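Folding (laundry)

From the household encyclopedia Prerora

Folding, in the sense used in the home, is the practice of laying a clean piece of clothing or linen in even layers so that it takes up less room, keeps its shape and can be found again when it is wanted. It usually comes between drying and putting away, and in most households it is done by hand on whatever flat surface happens to be free – a table, a bed, the top of a chest of drawers or, in a pinch, the folder's own knees.

The cloth before folding

Clothing seldom arrives at the folding table in a tidy state. It comes out of a basket or off a line in a heap, with sleeves turned in on themselves and hems tucked underneath, and a good part of the work lies in simply working out which way up the thing is. Older housekeeping books call this stage "finding the corners", and they give it rather more space than the folding that follows. A person with some years of practice will lift a shirt by what feels like the shoulders, give it a shake and let the weight of the cloth do the sorting. Beginners tend to put the whole bundle down and pick at it from the top, a slower way but a perfectly respectable one.

The kind of cloth matters a great deal. Brushed cotton, jersey and light fleece are soft and forgiving; they settle into small, shallow wrinkles that can be stroked out with the flat of the hand, and their edges like to curl over when they are left to themselves. Crisp shirting and table linen hold a line much better, but they also hold an unwanted crease with great determination, and may need the iron before they are fit for the cupboard. Very dark cloth brings a difficulty of its own, as seams and openings are hard to pick out against it in poor light, and many people prefer to leave the black things until the morning for that reason.

Common methods

The plain fold is the one most people learn first. The garment is spread face down, the sides are brought in towards the middle, the sleeves are laid back along the body, and the whole is then folded from the hem upwards in halves or thirds. It suits shirts, jumpers and nightclothes equally well, and makes a flat parcel that will stack.

The Kiltetti fold, named after the linen shop whose shelves it was worked out for, adds one more turn at the end so that the parcel stands on its edge in a drawer. It is favoured where drawers are deep and cupboards few. The rolled fold, in which the garment is folded once lengthways and then rolled up firmly from one end, is chiefly used for travelling and for children's clothes – it is kind to soft fabrics and unkind to collars.

Sheets with elasticated corners have a small literature to themselves. The usual advice is to tuck the corners into one another, two and two, before laying the sheet down, and to be content with a result that is only fairly square.

The folding surface

Any clean, level surface will serve so long as it is large enough for the garment to lie fully open. Smooth tops let the cloth slide and are pleasant for heavy things such as towels; a covering of paper or an old blanket gives a little grip, and keeps the cloth off a table that is used for other work. Some folders mark their table with lines of tape to help them keep an edge straight, a habit borrowed from dressmaking. The Faretti folding board, a hinged panel sold by drapers and still found in many linen cupboards, does the same job by holding the garment to a set width.

Height is worth a thought as well. The Zürcher laundry handbook, which devotes 303 pages to the care of household cloth and only a handful of them to folding, recommends a table level with the hip, and adds rather sweetly that a chair should be kept nearby for the socks.

Storage

Folded clothes keep best when they are not pressed too tightly together. Heavy knits go at the bottom of a pile and thin things on top, with the fold facing outwards so that single pieces can be drawn out cleanly. Linen that is seldom used is traditionally taken out and refolded once a year, often in August, along different lines, as cloth left on the same crease for years may wear thin there.
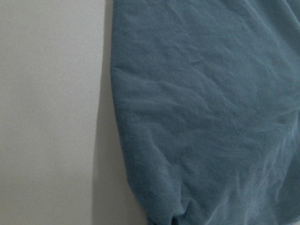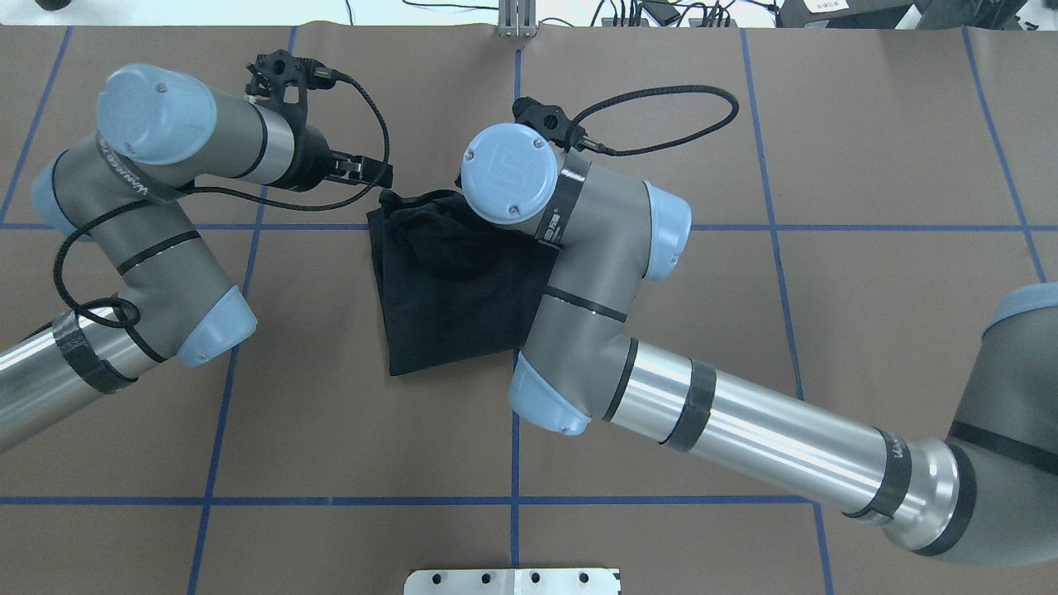

Cloth before folding: soft blue-grey fabric with small wrinkles (first picture) and a crumpled black garment on a paper-covered table marked out with blue tape (second picture).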